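Bin liner, bin bag, dustbin bag: are these really regional? 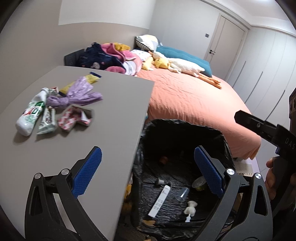

Skumside
Started by me because the book everybody keeps quoting, Štefánia Michalík's one on household words, says flatly that "bin liner" is southern, "bin bag" is northern and "dustbin bag" died out with the metal dustbin. I don't believe a word of it. I grew up in a house where all three were said by the same woman in the same afternoon. Take an ordinary bedroom bin at the end of a desk, with a shiny black bag in it and the bed a step away. My mother would have called that bag a liner while it was in there and a bin bag the minute she tied the top. Same object, same mouth, no train journey north required. Has anyone seen the evidence behind this map of hers, or are we all taking it on trust?

Drindell
I've got the book. The evidence is a questionnaire, 550 sent out and 500 used. She doesn't say what was wrong with the missing ones.

Skumside
And how was the question put?

Drindell
"What do you call the bag that goes in a bin?"

Skumside
Well there you are. Goes IN a bin. Half the country has been handed the word liner before they've picked up the pen.

Wim Van Hecke
I am not a native speaker so forgive me if this is obvious to you. When I came to Leeds my landlady wrote "bin liners" on the shopping list and said "bin bags" when I came home without them. I thought for a whole winter that these were two products. I was told in the shop that they were, small ones for the kitchen and big black ones for outside. So maybe it is size?

Drindell
It isn't size where I am. Big black ones are bin liners here and always have been.

Skumside
Where's here?

Drindell
Kent.

Genivaldo Guerra
Which fits the book.

Skumside
It fits the book if you stop at one man in Kent. I'm from Kent too and I've just told you what my mother said.

Genivaldo Guerra
Was your mother from Kent?

Skumside
Sunderland originally. I take the point but I don't like it.

Borislav Vukadinović
You are all being too hard on her. I went to the talk she gave in May and she was asked exactly this. She said the map shows what people say first, and that plenty of them use the other word as well. It's in the notes at the back. The trouble is that newspapers print the map and leave out the notes.

Skumside
Then the sentence in chapter 9 is wrong, because chapter 9 doesn't say "first". It says "in the north the word is bin bag". I have it open in front of me. If the notes say one thing and the chapter says another, I'm allowed to complain about the chapter.

Borislav Vukadinović
You're allowed. I only think you'd complain less if you had heard her.

Skumside
I doubt that very much.

Ariel Macaraeg
American lurker here. Trash bag for me, garbage bag for my husband, and he's from two towns over. We've been married long enough that I catch myself saying his. Nobody surveyed us either!

Is "dustbin bag" a real thing people say? I have only ever seen it written down.

Drindell
My gran said it. Also "dustbin sack". She'd say "fetch us a sack" and you were meant to know it wasn't coal.

Drirircombe
I've been through an online archive of local newspapers looking for these, small ads and letters pages mostly. Total for all the spellings together was 3,005. "Bin liner" is well ahead in the adverts, and it's ahead in Yorkshire papers just as much as in Sussex ones. In the letters people mostly write "black bag", with no bin in it at all. Black bags left out on the wrong day, foxes at the black bags and so on.

Skumside
Now that I do find interesting. What's on the packet is one thing and what you shout up the stairs is another. Did you count letters and adverts separately?

Drirircombe
No, and I wish I had. I also can't swear the archive doesn't hold the same advert ten times over if it ran for ten weeks.

Genivaldo Guerra
So that's no better than the questionnaire.

Drirircombe
Didn't say it was.

Courtois
Coming in from Cardiff to say black bag, full stop. I'd say it of a green one.

Wim Van Hecke
You would call a green bag a black bag?

Courtois
I would and I have. We had green ones for recycling and my neighbour called them "the green black bags". Everybody in the street understood her.

Skumside
I'm having that. Is there a Welsh column in the questionnaire, Drindell?

Drindell
There's a "Wales and the Marches" column, and it's the smallest one. Mostly liner, it says.

Courtois
Mostly rubbish, then.

Moderator note, November 17, 2020: two posts about council collections moved to the general board. Please keep to the words in this one.

Borislav Vukadinović
I've written to ask her how the Welsh answers were gathered. Will post the reply if she sends one.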